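Robotic desktop computer servicing

Robotic desktop computer servicing is the use of a general-purpose robot arm to remove, fit or replace parts inside a personal computer. It falls within the wider field of flexible assembly and is often cited in discussions of whether machines are ready to take over repair-bench and shop-floor chores. As of May 11, 2024, the work is regarded as feasible under prepared conditions and unproven in ordinary repair shops.

Background

Electronics factories have long used dedicated machines to place components on circuit boards. Final assembly and later repair have remained largely manual. A repair technician may open several different models in a day, each with its own catches, brackets and cable runs, and the cost of a purpose-built machine cannot be recovered over so varied a stream of work.

Interest in the desktop tower as a test case rests on its mixture of easy and difficult operations. A hard drive in a caddy is rigid, large and tolerant of rough handling. A memory module must be aligned with its slot and pressed home with considerable force. A processor for a land-grid socket is lowered with almost no force at all, and a slight error can bend the contacts beneath it.

Work at the bench

The tower is commonly laid on its side with the panel off, so that the motherboard can be reached from above. Loose parts are held in a fixture beside the case, each in a recess or slot of known position.

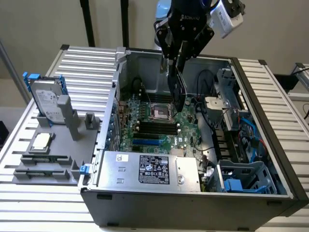 Fixtures of this sort remove much of the difficulty of grasping. A human worker will pick a memory module out of a drawer or an antistatic bag without thought, whereas most robot programs depend on the part being presented in a consistent orientation. Critics regard the fixture as a hidden labour cost, given that a person must generally load it. Supporters reply that kitting trays are already normal practice in manual assembly and add little to the job.

Two-finger parallel grippers are widely used for the task. They are sturdy and simple to control, but they cannot easily hold a lever down while seating a part, an action most technicians perform with one hand. Some programs divide such operations into separate steps; others call for a second arm.

Trials

The best-known comparison is the Tirkier bench trial, which recorded 2,532 attempted operations on towers of 6 different models. Drive removal and insertion were completed reliably. Memory seating succeeded in most attempts where the module began in a fixture, and fell away sharply where it did not. Cable connection was the weakest category and was withdrawn from the trial in July, before the final round.

A later study by Kasetti, a refurbishing firm, examined time instead of success. Its robot cell needed some 20 minutes for a drive and memory exchange that bench staff finished in a small fraction of that time. The firm noted that the cell could run overnight, but also that a single jammed module would halt it until the morning shift arrived.

Sensing and force

Vision systems can generally locate a socket or slot in an open case. Reflections from metal shields and heat spreaders remain a source of error, as do cables that have shifted across the board. Once a part is in contact, the camera is of limited use and the controller relies on force readings at the wrist. 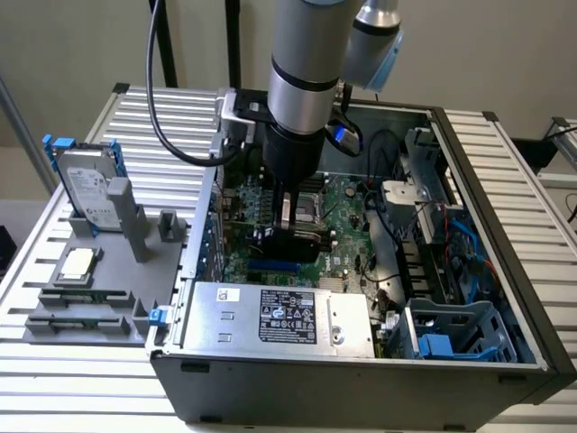
Tamuno has argued in a published response that force sensing receives too much attention, and that the real obstacle is recovery: a technician who feels a module go in crooked lifts it out and tries again, while a robot frequently registers the fault and stops. The response recommended that trials report the number of human interventions per 100 operations alongside the success rate. Tirkier has since adopted the measure — Kasetti has not.

Relation to household work

Computer servicing is sometimes compared with domestic chores such as loading a dishwasher. The computer is the more exacting of the two in precision, but its parts are rigid and made to published dimensions. Kitchens offer neither advantage. The Tumura survey of chore automation accordingly placed drive replacement well ahead of table clearing in readiness, and put cable routing level with folding clothes.

See also

Flexible assembly
Kitting
Force control
Electronics refurbishment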